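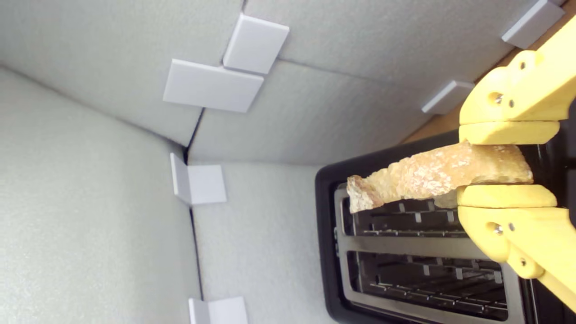 Sourdough for toast – what hydration are you all using?

Grollgate Bakers > Bread > Everyday loaves

elvia_p
Started 2018-02-12

Right, I've been baking the same white sourdough since October and I love it fresh, but it makes terrible toast. Huge holes, butter straight through onto the plate, crust like roof slate! I'm on 480g strong white, 370g water, 10g salt and a good dollop of starter. Who has a loaf that's really meant for the toaster?

crumbwatcher
Drop the water. I'd go down to 300g for that much flour and you'll get a tighter crumb straight away. Shape it firmly and put it in a tin. Open crumb looks lovely but it's no use with marmalade.

Lamduan S
Tin, yes, yes, yes! But 300g is far too dry for me, it'll be like kneading a football. I keep the water up at 340 and swap a quarter of the white for wholemeal (I get mine from Evarness, stoneground, smells amazing). Toasts nutty and brown all over and stays a bit soft in the middle.

crumbwatcher
Wholemeal goes bitter when it's toasted dark. Each to their own.

Lamduan S
Then don't toast it dark :)

gertn
Day-old bread. Whatever recipe you use, leave it until the next morning before you cut it. I bake two tins at a time, 1000g of flour in total, slice the second loaf cold and freeze it with bits of paper between the slices. Straight from freezer to toaster and I swear it's better than fresh.

elvia_p
Gert, do you slice by hand? Mine come out like doorstops at one end and lace at the other.

gertn
By hand, long bread knife, loaf on its side. Wonky slices taste the same. The thin end is the best bit.

eirlys_bakes
Can I put in a word for milk? Swap half the water for whole milk and add a spoon of honey. It colours beautifully – keep the dial low, mind – and it's gorgeous with salty butter. I bake mine at 185 fan for 40 minutes, under foil for the last ten.

crumbwatcher
185 is cool for sourdough, isn't it?

eirlys_bakes
For a crusty one, yes, but the milk and honey catch if you go hotter. I've burnt enough of them to know!

elvia_p
So excited to try these. Milk loaf first, then Lamduan's with the wholemeal. Starter's been fed and is on the windowsill.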